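Folding for the Clothing Room: A Project Report

Berenice Arellano, with Jitendra Nautiyal and Zulema Ibarra
Textiles and Community, spring term
Advisor: Montserrat Esquivel

How we got started

When our class was asked to pick a project that would be useful to somebody outside the building, Zulema already had one in her pocket. She had been helping at the Ondine clothing room since the fall, and she kept coming back to school with stories about the knitwear shelves. Families come in, pull out a sweater to look at the size, put it back as well as they can, and by the middle of the afternoon the whole shelf has slumped into one big soft heap. The T-shirts hold up fairly well (they are thin and forgiving), but the sweaters and the long-sleeved knits never do.

Mebrat Worku, who runs the room, told us on our first visit that 2,000 pieces pass through in a busy season and that knits are the part she dreads. So that became our question: is there one way of folding a long-sleeved knit that is easy to teach, stays put on an open shelf, and lets a visitor see what the thing is without unfolding it?

What we tried

We settled on three folds after a lot of lunchtime arguing. The first was the plain store fold, with both sleeves laid across the back and the body doubled up from the hem. The second was a roll, which Jitendra loved because that is how his family packs for trips. The third was what we ended up calling the sleeve-first fold, where each sleeve is brought in and smoothed down flat before the body is touched at all, and then the sides come in and the hem goes up in two short turns.

Over the month of March we folded 300 garments this way and that, using the donated knits that were waiting to go out on the shelves. We kept the sorting simple, fine knits in one pile and chunky ones in another, and we wrote our notes on index cards, which I would not do again because Jitendra spilled tea on a whole stack of them.
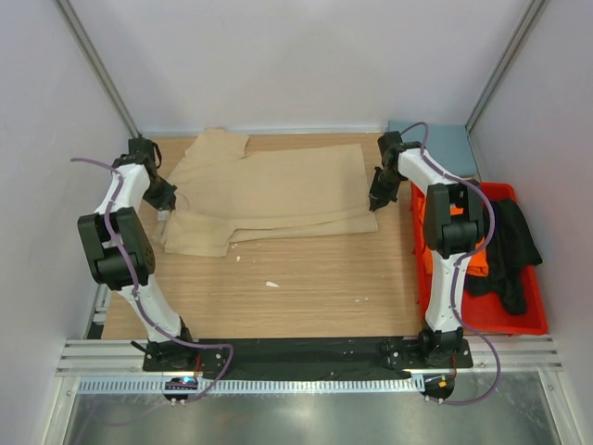
Sleeves were the trouble from the very beginning, and I think we all underestimated them. The body of a sweater is more or less a rectangle and will go along with whatever you ask, but a knit sleeve has its own ideas, and if it goes in crooked the whole bundle comes out fat on one side. The tan long-sleeved knit is a good one to look at for this, with one sleeve folded over at the top left and the other stacked up in layers with the hem toward the front. The small creases running across the lower part are the sort that a flat hand can smooth out before the next turn, and we learned to stop and do that every single time. If you skip it, the creases get folded into the middle and the bundle is lumpy for good.

The other thing we learned is to give yourself a bigger surface than you think you need. We began on a narrow shelf by the window, and the sleeves kept falling off the ends and dragging the rest of the sweater along. A proper table, wiped down first so that lint and bits of thread don't get folded in, made us all faster and a good deal more cheerful.

What we found

The roll lost, I am sorry to say. It looked darling in a basket, but on an open shelf the rolls wandered, and visitors had to undo them to see the neckline. The store fold was the quickest to learn, though the sleeves tended to slip out at the back after a piece had been picked up a few times. The sleeve-first fold took longer to teach, and Zulema and I both fumbled it for the first couple of visits, but it was the one that was still standing up nicely when we came back after lunch.

We timed ourselves near the end, when our hands knew what they were doing. A chunky sweater in the sleeve-first fold took me 20 seconds, and the store fold was only a little quicker, so we felt fine recommending the slower one.

What we left behind

We made a folding card for the wall above the sorting table, drawn by Zulema, with the sleeves shaded so you can tell left from right. Mebrat asked for a second copy for the back, and we also wrote a half page on washing and airing knits before they are shelved. If another group takes this up next year, we would love for them to look at cardigans, which we avoided completely on account of the buttons.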